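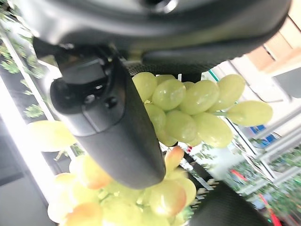 4. Storing fruit in the Rimora crisper drawer

The crisper drawer sits below the lowest glass shelf and has its own humidity slider on the front edge. It ships in the closed position.

4.1 Before first use

1. Pull the drawer out as far as it will go, then lift the front and slide it free.
2. Peel off the blue transport tape on both rails.
3. Wash the drawer in warm water with a little dish soap. Do not put it in the dishwasher.
4. Dry it fully and lay the ribbed mat inside with the ribs facing up.
5. Put the drawer back on its rails and push until it clicks.

Note: Allow the refrigerator to run for 3 hours before loading the drawer. The control panel shows a steady green light when the set temperature is reached.

4.2 Setting the humidity slider

1. For grapes, berries and leafy greens, move the slider to the right (closed vents).
2. For apples, pears and ripe stone fruit, move it to the left (open vents).
3. For a mixed drawer, use the middle position and check the contents more often.

4.3 Loading grapes

1. Remove any split or soft grapes from the bunch. Leave the rest on the stem.
2. Do not rinse the bunch. Wash only what you are going to eat.
3. Place the bunch in a vented bag or an open bowl – a sealed container traps moisture.
4. Keep grapes away from onions and other strong-smelling food.

Caution: Do not line the drawer with plastic wrap or foil. This blocks the air channel at the back and can cause ice to form behind the panel. If code 50 appears on the display, empty the drawer and clear the channel before closing the door.

4.4 Cleaning the vent filter

1. Open the small hatch on the left side of the drawer frame.
2. Take out the filter and tap it over a sink.
3. Rinse under cold water and let it air dry.
4. Refit with the tab facing you.

Replacement filters are sold under part number 2233. Units bought before July use the same part.
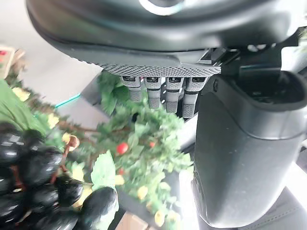 Can I keep bananas in the crisper drawer?
Leave them on the counter until they are ripe. The cold darkens the skin and slows ripening, though the fruit inside stays fit to eat.

4.5 Removing the drawer rails

1. Take out the drawer as in 4.1.
2. Press the gray clip at the back of each rail and slide the rail toward you.
3. Wipe the rails with a damp cloth – no oil or grease is needed.

Section revised 10/03/2026, Trinh Đào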